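# Vivir enchufados

El alargador del comedor lleva ahí desde la mudanza. Iba a ser provisional. Una lámpara, el router, el cargador bueno y el cargador malo, todo colgado del mismo sitio, y encima una alfombra para no verlo.

Primera norma, que ya la incumplimos todos: nada de alfombras encima.

Llevo un mes pensando en cables. Culpa de la casa nueva, que no es nueva, es de cuando en un dormitorio se enchufaba una radio y gracias. 2 enchufes en el salón. Dos. Uno detrás del radiador, para más inri. El resto lo hemos ido resolviendo como se resuelven estas cosas, deprisa y por el suelo.

Fui a ver a Caren, la tienda de iluminación de la esquina de abajo, a por una regleta. Salí con una regleta y una bronca. Que si la estufa no va ahí. Que si una regleta enchufada a otra regleta tampoco. «Eso no es una instalación, es una verbena», me soltó la dependienta, y tenía bastante razón. En mi casa había cuatro encadenadas, la última debajo del sofá, con una pelusa que daba respeto.

Así que enero de obras. Pequeñas. Un electricista, una mañana, 200 euros y la pared del pasillo abierta como un melón. Pregunté si podía hacerlo yo. Me miró. No pregunté más.

Lo que sí se puede hacer en casa sin llamar a nadie es ordenar lo que ya hay, y ahí está la mitad del problema. Vaciar el cajón. Todos tenemos el cajón. En el mío salieron 20 cables, de los cuales reconocí la cuarta parte: el de una cámara que vendí, el de un móvil con tapa, uno grueso y negro que no entra en ninguna parte y que aun así volví a guardar, por si acaso.
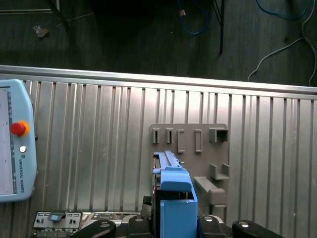
**Şükran Değirmenci**

Luego viene el suelo. Hay gente que esconde y gente que enseña. Los primeros compran canaleta blanca, la pegan al rodapié, la pintan del color de la pared y a otra cosa. Los segundos se gastan un dineral en cable textil, mostaza, teja, azul, y lo dejan caer a la vista. En Wuridholm, un café que abrieron el otoño pasado en un antiguo taller de costura, han tirado por lo segundo: cables por el techo, de gancho en gancho, con las bombillas a distintas alturas. Queda precioso. Limpiarlo es otro cantar, según la camarera, que se sube a la escalera cada quince dias con un trapo y muy poca fe.

A mí me va más esconder, pero con maña. Bridas no, que luego hay que cortarlas para cambiar cualquier tontería. Velcro. Un rollo dura años. Y etiquetas, aunque sea un trozo de cinta de carrocero escrito a boli: «lámpara», «tele», «NO TOCAR». El día que se va internet y hay que arrastrarse detrás del mueble se agradece.

Las mesas son el punto negro. Trabajar en casa nos ha llenado las patas de cosas. Ahora se venden bandejas que se atornillan por debajo, la Plestura es la que más he visto, una rejilla sin gracia pero que cumple. Cabe una regleta larga y el transformador del portátil. Yo la puse torcida, se nota si te agachas, no se agacha nadie.

¿Y lo inalámbrico? Pues mire usted. El cargador sin cables lleva cable. El altavoz sin cables, también. La aspiradora tiene su base y la base su rabito hasta la pared. Hemos quitado el tramo corto y dejado el largo.

Última parada, la papelera. El cajón de antes no va a la basura normal, va al punto limpio o al contenedor de pequeños aparatos que hay en muchas tiendas. En la ferretería Sarıgül tienen un cubo en la entrada y aceptan hasta cargadores mordidos por el perro. Llevé una bolsa entera. El negro grueso se quedó en casa, lo confieso, y el del comedor sigue donde estaba, ya sin alfombra. El electricista vuelve en febrero a por el enchufe del raditador.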